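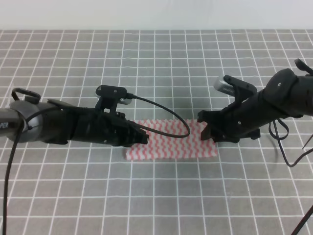 Every spring I get asked to sign off on a robot budget, and every spring the first page is the arms. Reach, payload, price, a nice chart. The arms are the easy part. Page two is where I start reading slowly, and this year page two was one line that said "accessories and misc." Look at what is bolted and strung onto a pair of arms set up to handle one striped dish towel: a camera on a bracket on top of each gripper, and black cables looping over the towel and hanging off the sides. None of that is misc. The cables alone will eat somebody's week.

I buy equipment for a mid-size linen and laundry operation, and I have no grudge against machines. We own plenty. What I object to is how these projects get priced. Zeyu Yin on our engineering side brought me a quote from Windska for a two-arm towel folding cell, and it was clean and friendly and had a total at the bottom. I asked him what happens when a camera cable gets snagged and pulls out of its connector. He said you replace it. Fine. Who stocks it, what does it cost, and does the cell have to be set up again afterward? He didn't know, and when he called, Windska had to get back to us. It took them 28 days.

The answer was a replacement camera and cable kit at 1,399 dollars, one per arm, calibration visit not included. I don't even think that's a crazy price. I think it's crazy that I had to ask.

Then there's the demo problem. A towel laid flat, squared up, in even light, with nothing else near it, is the best day that towel will ever have. Ours come out of the dryer in a knot with a pillowcase inside. If the cell needs a person to untangle each piece and lay it down straight, then I'm paying for the arms and for the person, and the person was most of the way to folding it already. Hülya Öztürkmen has run our finishing line for more than 29 years and she made that point in fewer words than I just did.

Wubit Mamo, who does our forecasting, thinks I'm too hard on this stuff. Her argument is that if you wait for the cloth handling to be good before you spend anything, you have no staff who understand it when it gets good. I take that seriously. I'd sign for a small trial tomorrow if it were called a trial and came out of the training budget. What I won't sign is a payback table that assumes two shifts a day starting in October from a machine that hasn't met a fitted sheet.

So I sent it back with 5 questions. Spares list with prices. Hours of downtime when a camera shifts on its mount. Who does the setup again, us or them. What share of our own linen, unsorted, it can pick up without help. And what the table, the lights and the floor space cost, because the quote had left those out too - all of them.

Drultedon, the other bidder, answered three of the five and went quiet on the linen. Windska has asked for a call. I told them I'd rather have it in writing.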